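Chapter 3
Setting Up and Checking the Two-Finger Gripper

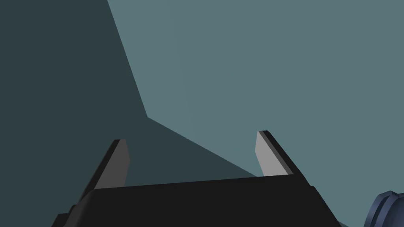
Most faults that an operator reports as "the robot missed the part" begin at the gripper, and most gripper faults begin at setup. This chapter covers the parallel gripper on the Dirnau training cell, first in the simulator and then on the floor. The order matters. A student who has set the open position, the closed position and the tool center point in simulation will have a record to compare with when the real fingers are bolted on. The starting condition for every procedure in the chapter is the open one, with both fingers apart and nothing between them. Each finger has a pale gray inner face and a black outer edge, and all distances in this chapter are taken from the gray faces. Measuring from the black edges adds the thickness of the fingers to the result, a mistake that turns up every year in the first set of lab reports.

3.1 Terms used in this chapter

The body is the housing that carries the drive and the finger mounts. The stroke is the full travel of the fingers between the open and closed stops. The tool center point, or TCP, is the point the controller moves when it is given a position. On this cell the TCP lies midway between the finger tips, and its distance from the mounting flange is 134 mm. Some older worksheets from the Skikcombe lab place it at the face of the body. Those worksheets should be corrected before use.

3.2 Before the gripper is moved

Load the cell file and confirm that the tool selected in the controller is the one mounted on the arm. The Firnier controller will accept a motion command with the wrong tool selected and will give no warning. Set the speed override to 30 percent and leave it there until Section 3.5. Open the gripper fully and read the finger position on the tool page. If the value differs from the one in the setup sheet, stop and repeat the homing routine — do not edit the sheet to match.

3.3 Homing

Homing drives the fingers to the closed stop and then to the open stop, and stores both readings. Run it with the gripper empty. A part left in the jaws will be taken for the closed stop, and every grip width after that will be wrong by the size of the part. Conceição Patrício's service notes, reprinted at the end of the chapter, record a case in which this error stayed in a cell for 40 shifts. The parts were soft enough to hide it.

After homing, command the half-open position and check that both fingers have moved by the same amount. Unequal travel on the real gripper points to a loose finger screw or a worn guide. In simulation it points to a sign error in one of the joint definitions, and the remedy is given in Section 3.4.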